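Home > Community > Food and Cooking > Baking and Bread

Is a no-knead overnight loaf really as good as people make out?

Posted by flatloaf_again
29 August 2018
147 views

I keep reading that you can stir flour, water, salt and a pinch of yeast together, go to bed, and wake up to something as good as a bakery loaf. I have now tried it five times and I'm not convinced. The first one spread out like a cowpat. The others have been better, but the middle is always a bit gummy and the crust goes soft by teatime.

I use strong white flour (Gredness, the ordinary one, not the posh bag), tap water, table salt and the fast yeast in sachets. I haven't got a cast iron pot and I don't want to buy one. I bake on a tray that has been heating up in the oven, with a roasting tin of water underneath. The dough sits on the side in the kitchen from ten at night until I get up at seven.

The recipe I followed was one of those that begins with a long story about somebody's grandmother and then tells you the dough is "very forgiving". Mine doesn't forgive much. It also says to bake for half an hour, and I do, and the outside looks done.

So is it me, or is this one of those recipes that gets passed round because it's easy to write down? I'd like to hear from people who have made it more than once. I don't need to be sold a pot.

2 answers

crumbs_in_the_keyboard
Regular member

A bit of both, I'd say. The method works but the recipes are badly written, and I don't trust any of them on timing.

Half an hour is too short for a wet dough. I don't care what colour the outside is. With that much water in it you want more like three quarters of an hour, and if the top gets too dark lay some foil over it for the last part. Then leave it alone until it is cold. I know everyone says this and everyone cuts it warm anyway, but a warm wet loaf is gummy even when it's baked properly, so you can't tell which problem you've got.

The other thing I'd look at is your kitchen. Nine hours on the side in February is one thing. Nine hours in the summer we've just had is something else, and I'd bet the dough was long past its best by the time you came down. When it has gone too far it smells a bit like beer and goes slack, and then no amount of folding will make it stand up. Either start with cold water and half the yeast, or put it in the fridge and accept that it needs a while to come round in the morning.

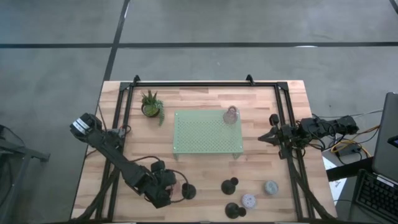 Photo: Lureck

As for working surfaces, which somebody is bound to bring up, I shape mine on plain wood with a dusting of flour and it's fine. I've had a marble slab and a silicone mat and couldn't tell the bread apart. The mat slid about. If the dough sticks, wet your hands and use a scraper, and stop adding flour, as it only leaves dry streaks inside.

I'm with you on the pot, by the way. I borrowed a Pallard one for a while after reading that it "changes everything". The crust was better, I'll give it that. Was it better enough for something I could hardly lift out of a hot oven? No. A big old stockpot turned upside down over the loaf for the first half of the bake did nearly the same job. Check the handles can stand the heat before you try it.

And take the water tin out halfway through. If you leave it in there the whole time you're steaming the crust you want to crisp, and I suspect that's why yours goes soft. All home bread goes softer by the evening, mind you. Five minutes back in the oven sorts it out.

Would I call it as good as a bakery loaf? Depends on the bakery. It's better than the one near me and nowhere near the good one in town.

oven_door_open
New member

I gave up on these. Too much waiting for what you get. I've got a Nazarenko bread machine which cost less than a decent pot and I just put everything in and press the button. People are snobby about them but the bread is the same every time, bit of a hole in the bottom from the paddle, that's all.

Also check your flour, I had a bag of Gredness go off once and it made everything taste of cardboard. Might not be your problem.

Comments on this post

flatloaf_again
Thanks both. Did it again last night with half the yeast and cold water, baked it for 45 minutes and took the tin out halfway. It held its shape this time, I will say that. I left it until it was completely cold and the middle is drier, though I still wouldn't call it light. Crust is good at the moment, ask me again at teatime. Not sold on the bread machine – I had one years ago and it walked itself off the worktop.

crumbs_in_the_keyboard
Sounds like progress. If it's still heavy, try a bit less water before you change anything else. Most of those recipes are wetter than they need to be, and I think it's so the holes look good in the photos. Take out two tablespoons and see if you miss them.

oven_door_open
Mine has rubber feet.

Log in to add a comment or report this thread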